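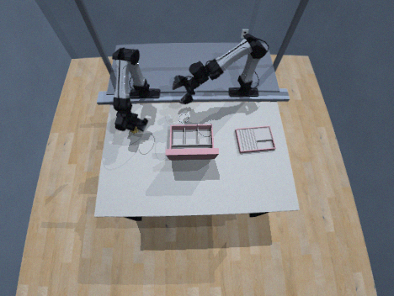 ## Notes on the Masters Regatta at Cerkmont

Wed 8 July

The Andwood Rowing Club sent two crews to the summer regatta at Cerkmont last weekend, and I am pleased to record the results on this page for members who were unable to travel.

The women's masters four raced first, over the full course of 880 meters. Amber Hendriks stroked the boat and kept the rate steady through a light crosswind. The crew finished second in its heat, behind the host club, and went on to place third in the final. It was the best result for an Andwood four at this event since the course was moved to the north shore.

The men's eight drew an outside lane and had a difficult start. Bow side caught the water poorly on the second stroke, and the crew was a length down at the first marker. The recovery was well managed. By the boathouse the eight had passed Mavby Rowing Association and was level with Valentini, although Valentini held on for the win by the length of a bow ball.

### Fundraising

Donations toward the new set of sculling oars reached $3,010 before the regatta closed. The order will be placed this month. Members who pledged in March and have not yet paid are asked to do so at the front desk.

### Training and membership

The club now has 62 rowing members. Morning sessions continue as posted, with the following changes:

- The novice group will launch from the lower dock until the ramp has been repaired.
- Single scullers should sign the logbook before going out and again on return.
- Cox boxes are to be placed on charge after every outing.

Amber will lead a short session on steering for anyone who wishes to cox in the fall. No experience is required, and juniors may attend with a parent. Names should be added to the sheet beside the boat bay doors.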